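Ticket 1396
Left arm faults during garment fold, job stops
Opened: 2 February 2026
Site: Ellau, garment bench
Product: Nusico two-arm folding station
Priority: Medium (changed from High, see below)
Status: Monitoring

Reported problem

The left arm stops partway through a fold and the controller logs fault 258, wrist torque over limit. The right arm keeps its grip and holds position. The operator has to press the stop, open both grippers from the panel and home the arms before the next garment. It happens on long pieces such as trouser legs and long sleeves. Short-sleeved shirts go through without a fault.

The site first raised this as a safety matter. On one stop the left gripper let go while the right arm was still pulling, and the garment flicked back toward the operator's side. No one was hurt and nothing was damaged. Priority was set to High until we could confirm the stop circuit was working. It was tested from both buttons and cut motion each time, so priority was dropped to Medium.

What was checked

Controller log for the last 1000 cycles. Fault 258 shows up 40 times, always on the left arm, always in the stretch step. None in pick or place.

Left wrist, power off, moved by hand. Turns freely through its full range. No grinding.

Gripper pads. Left pads worn smooth at the tips. Right pads fine. Left set replaced. Fault came back the same afternoon, so the pads were not the cause, though they probably explain the garment letting go.

Left arm cable. It had been tied too close to the wrist at the September service. At full reach it goes tight and adds load to the joint. Retied with more slack. Fault became less frequent but did not clear.

Stretch distance setting. The recipe had been copied over from the Lender bench, which runs a shorter garment list. The left arm was being told to keep pulling after the fabric was already straight. This matches the log.

Fix applied

Stretch distance reduced for all long garments. The pull now ends when either wrist reaches the lower torque limit, and both arms hold there. If one gripper opens during the stretch step, the other arm now stops and relaxes. Before, it finished its move. Recipe saved under a new name so the Lender copy can't overwrite it.

We asked Vakulenko, who supply the arms, whether the factory torque limit should be raised. They advised against it and we agree. Raising the limit would hide the fault and make the snap-back worse.

Notes for the operator

Keep hands behind the bench line while both grippers are closed on a garment, including when the arms are still. A held garment can be under tension.

If fault 258 comes up again, don't pull the garment free. Press stop, open the right gripper first, then the left, then home both arms. Write down which garment it was.

Look at the left arm cable at the start of each shift. It should hang in a loose loop with the arm at full reach.

Folding work on the bench:

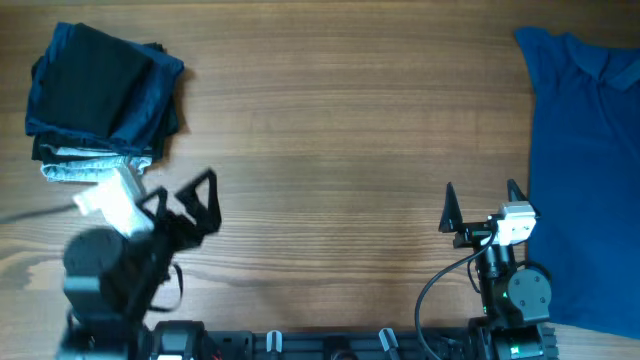
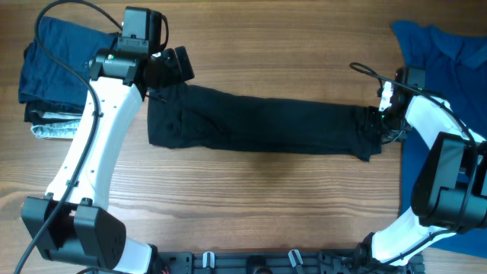

Photos: Ellau site support

Still open

1. The bench keeps running on the new recipe for now. Log to be pulled again after another 1000 cycles and compared with the first set.

2. Long sleeves still need their own stretch value. They are sharing the trouser leg value, and thin fabric may need less.

3. Spare left gripper pads to be ordered. The site has none left after this change.

4. Ask the Lender bench to check its cable ties, as it was serviced on the same visit.

Ticket stays in Monitoring until item 1 is done. Reopen as High if a gripper lets go under tension again.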